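Brulent 339 Small-Parts Sorting Tray, Smoke Tint
Sold by Pelturgate Bench Supply

Home > Benchwork > Storage > Open trays

Part number: 339-SM
Availability: In stock
Sold in: Single trays or cartons of 15

Overview

The Brulent 339 is an open-top compartment tray for seals, washers, circlips, short screws and similar loose hardware. The body is molded in a translucent smoke-brown plastic. Thin clear dividers slide into ribs on the inside walls and can be repositioned without tools. The tray is intended for bench use during assembly, inspection and kitting. For transport or long-term storage, order the 339-L lid separately.

The smoke tint was chosen over clear because clear trays pick up glare under overhead bench lighting. Contents remain identifiable through the front wall at normal working distance. For light-sensitive elastomers the tint should not be treated as UV protection. Store those in their original bags.

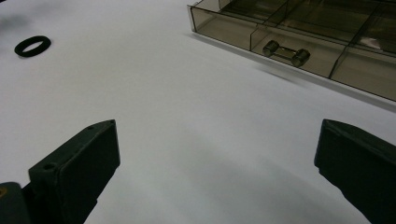
O-ring sorting is the most common application reported by customers of the 339. Mixed rings are tipped onto a flat surface, separated by outside diameter, and moved to their compartments one size at a time. The surface matters more than the tray at this stage. A black rubber ring on matte white stands out at once, even lying by itself some way from the tray, and the white of the work surface shows through the center hole, so the inner edge can be checked for flash or nicks before the ring is put away. On dark mats the same ring is easily missed. Pelturgate stocks the Valdovinos matte bench sheet for this purpose (see Related items).

Specifications

Type: Open compartment tray
Color: Smoke, translucent
Divider color: Clear
Dividers supplied: 5
Length: 339 mm
Width: 169 mm
Base: Flat, with continuous lower rim
Stackable: Only with lid fitted
Service temperature: Room temperature use only
Lid: Optional, part 339-L

Dividers

Dividers are cut to full internal height. Press each one straight down until it meets the floor of the tray. A divider that stands proud of the wall is not seated, and thin washers will migrate under it. If a divider is difficult to start, check the rib for molding residue and clear it with a plastic pick. Do not file the divider edge.

Very thin parts (shims under 0.2 mm, small E-clips) can still work past a seated divider if the tray is shaken. Use the Doltard insert cups for these. The cups drop into any compartment that is at least two rib spacings wide.

Removing dividers: pull from the center of the top edge with the tray held down. Pulling from one corner tends to jam the opposite side in its rib and may crack the sheet.

Labeling

The front wall accepts removable paper or film labels. Place labels high on the wall to leave the lower part of the compartment visible. Permanent adhesives are difficult to remove from the smoke plastic and leave a haze when scraped.

Care and cleaning

Wash in lukewarm water with mild dish soap. Rinse and air dry, or wipe with a soft lint-free cloth.
Take the dividers out first. Oil collects in the ribs.
Do not use acetone, brake cleaner or chlorinated solvents.
Isopropyl alcohol may be used for spot cleaning. Do not soak.
Not suitable for dishwashers or heated parts washers.

Silicone grease transferred from pre-lubricated O-rings will leave a film on the tray floor. This is harmless to most seals but holds dust. Keep a separate tray for greased parts where cleanliness is specified.

Ordering information

339-SM: Tray, smoke, with dividers
339-SM-15: Carton of 15 trays, smoke, with dividers
339-L: Lid for 339 series
339-D5: Replacement dividers, pack of 5

Replacement dividers fit trays made since the July rib revision. Trays with rounded rib tops are the earlier version and need 339-DR. If you are not sure which you have, send a photo of the inside wall to the parts desk, attention Eun-ji Son.

Related items

Valdovinos matte bench sheet, white
Doltard insert cups, round
Brulent 169 half-length tray, smoke
Pelturgate O-ring sizing cone

Customer questions

Can the tray be used with the long side facing the operator?
Yes. There is no marked front. Dividers run across the width in either case.
Dong-geon Song, Pelturgate technical desk

We use fuel-resistant seals in two hardness grades that look identical. Is there a colored version of the tray?
Smoke only at present. Colored labels are the usual solution. Several customers keep one grade per tray and mark the tray at both ends.
Dong-geon Song, Pelturgate technical desk

Does the tray slide on paper-covered benches?
It can, particularly when lightly loaded. Self-adhesive feet may be fitted to the underside, but they raise the rim and small rings can then roll or be pushed beneath the tray.
Soon-im Kwon, Pelturgate technical desk

Is the material ESD safe?
No. Do not use the 339 series for unprotected electronic components.
Soon-im Kwon, Pelturgate technical desk

Page revised Jun 12, 2019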